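Staff questions about the Rirkedwood automation project, updated August 14, 2023.

**Will I lose my job?**
No. All 26 packers stay on through January. After that, hours depend on orders.
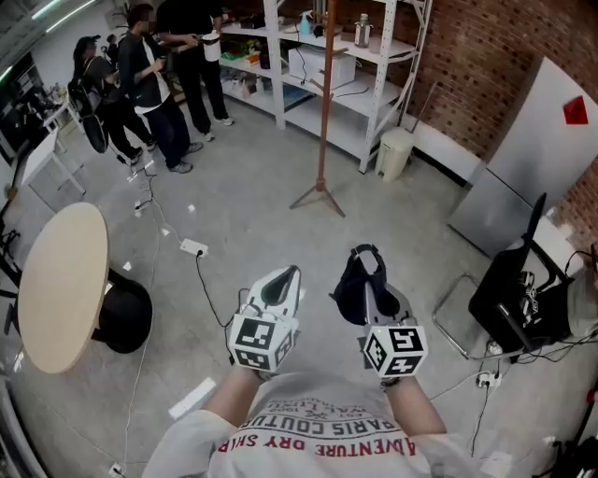

`Category: Training and pay`

**What are the hand-held grippers for?**
You hold one in each hand and do a task. The marker cubes at the base let the system track your hands.

**Is it paid?**
Yes, at your normal rate. Shifts are capped at 9 a month.

**Can I say no?**
Yes. Tell Remedios Tagle at the Uvthorpe office. Your regular schedule won't change.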